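Session readiness checklist, hand-held gripper capture, citrus task
Site: Raltby
Completed by: Ginette Hoarau
Reviewed by: Brayden Friesen
Date: December 16, 2020
Software: Kowalchuk recorder, Flatetari pose tracker

1. Recorder and clock
1.1 Recorder starts without warnings. PASS
1.2 Left and right streams share one time base. PASS
Comment: offset measured at 5 ms against a limit of 14 ms. Limit unchanged from October.
1.3 Disk check before first episode. PASS

2. Finger tracking
2.1 Both blue pads found by the segmenter when closed on an object. PASS
2.2 Width estimate stable while a fruit is held. PASS WITH COMMENT
Comment: orange peel and blue pads separate well in hue. Bright spots on the peel are sometimes labelled as background. Mask clean-up left on.

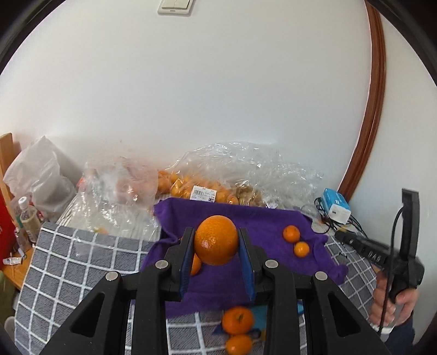
2.3 Zero width reset after each restart. FAIL
Comment: the reset is skipped if the recorder is restarted but the tracker is not. Ticket open with Brostby. Until fixed, restart both.

3. Pose tracking
3.1 Map loads with at least 3,000 features. PASS
Comment: most usable corners come from the grid on the table covering. The plain wall gives next to nothing. Keep some grid in view on every approach.
3.2 No jumps on replay. PASS WITH COMMENT
Comment: one jump in episode 61, with features matched on reflections in the clear plastic. Episode excluded. Reflection mask to be tried at the next build.
3.3 Relocalisation after covering the lens. NOT TESTED

4. Planner labels
4.1 Grasp start and end marked automatically. PASS
4.2 Target fruit given a single ID through the grasp. FAIL
Comment: ID swaps when a finger hides a neighbouring fruit. Hand-correct before export.
4.3 Cloth edge height included in the lift clearance. PASS
Comment: the folded edge is read as an obstacle, as intended.

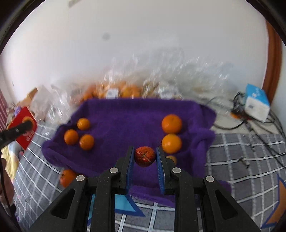

Item 4.3: fruit held over the purple cloth, back edge raised.

5. Export
5.1 Failed items listed in the session header. PASS
5.2 Checksums match after copy. PASS

Result: cleared for recording, not for training export. Items 2.3 and 4.2 to be rechecked by G. Hoarau. B.F. to close 3.3.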